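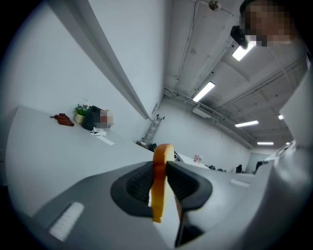
Come run a gripper at our November open day

Vomau is looking for people to take part in our next open day, and we would love to hear from you whether or not you have ever been near a robot. We need 9 floor hosts, who are paid for the day, and up to 100 visitors willing to pick up a gripper and have a go at the same kind of work our own staff do. Hosts get training first. Visitors get five minutes of instruction and then it's over to them!

The work is ordinary household stuff: bread, cups, folded cloth, a bag that needs closing. Bread is a favorite of ours. Squeeze a slice too hard and you leave dents in it, hold it too lightly and it slides, and you feel the difference in your hand after a couple of tries. People who cook, sew, pack boxes or look after small children tend to be very good at this (our engineers are a bit slower, and they know it).

What happens on the day

Doors open at 10 a.m. Visitors come in groups and spend two hours with us. The first part is a short demonstration by Naa Nartey, who runs our handling team. She will show how a task done by hand with the gripper becomes something an arm can learn from, and she is happy to be interrupted with questions. After that everyone moves to the desks and tries a set of tasks at their own pace. There is coffee at the end, and the team sticks around to talk.

Last time the final group was still asking questions well past closing, and we'd be delighted if that happened again.

Floor hosts: what you would do

Welcome each group and get them settled at a desk
Show people how to hold the gripper and how to open and close it
Reset the objects between turns and swap out the food items
Keep walkways clear and bags off the floor
Write down anything visitors found awkward or confusing, in their own words

You don't need a technical background. We want people who like talking to strangers, can stay patient through the tenth dropped cup, and are comfortable on their feet for most of the day. Spanish or Italian would be a real plus. Hosts must be 18 or over and free for both the training afternoon and the open day itself. Lunch is included on both days, and we pay for your travel within the city.

Visitors: what to know

Taking part is free. Anyone 14 or older can join, and under-18s need an adult with them. Wear closed shoes and tie back long hair. The gripper is held in one hand and works for left- and right-handers. If standing is hard for you, tell us when you sign up and we will set up a seated place. Some tasks use wheat bread, so please mention any allergies too.

We record the tasks so the team can learn from them. You will get a plain one-page form about this before you come, and you can say no to being recorded and still do everything else.

How to apply

Hosts: send a few lines about yourself to Rosalba Orlandini at the Vomau front office, with the words "Floor host" at the top. No résumé needed. Tell us about a time you taught somebody to do something with their hands. Rosalba reads every message and will call you for a short chat.

Visitors: ask the front office for a place and give us your first and second choice of morning or afternoon. School and club groups are welcome, but please get in touch early, as each group takes up a whole session.

Questions about access, parking or the tasks themselves can go to Rosalba as well. The front desk extension is 1243.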